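Allotment rents and the water rota

Feb 3, 2020

Quick one this month, lots on. Rents for the Sistham plots are due by the end of March. Full plot is 62 pounds, half plot 30 pounds, same as last year. Pay Lina Tarawneh direct or put it through the door of the hut in an envelope with your plot number ON it please. Three came in last year with no name and it took weeks to sort out.

Water goes back on in March, weather allowing. The new tank by the bottom gate holds 4000 litres and is for everyone, so cans only, no hoses. Fouad Nasrallah is doing the rota again — see him if you want a morning slot, they go fast.
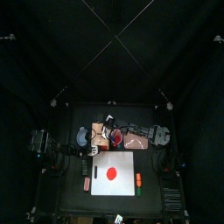
2 min read

Seed order. Going in to Nimri next week so last chance. Broad beans, onion sets, first earlies. We got a decent discount last time by ordering togther and would like to do the same again. List is pinned up in the hut, write clearly.

Manure — a load is coming from the farm at Fedemura, date to be confirmed. It will be tipped on the hardstanding as usual. Bring your own barrow and dont take it all on the first day.

The fence along the back lane. Quote came in at 700 pounds for the whole run, more than we wanted to spend. Might do the worst stretch ourselves and leave the rest till autumn. Anyone with spare posts or a post borer, speak to Fouad.

Bonfires: after dusk only, and not when the wind is towards the houses. We have had two complaints already.

Still got somebody's green kneeler in the hut. And a flask.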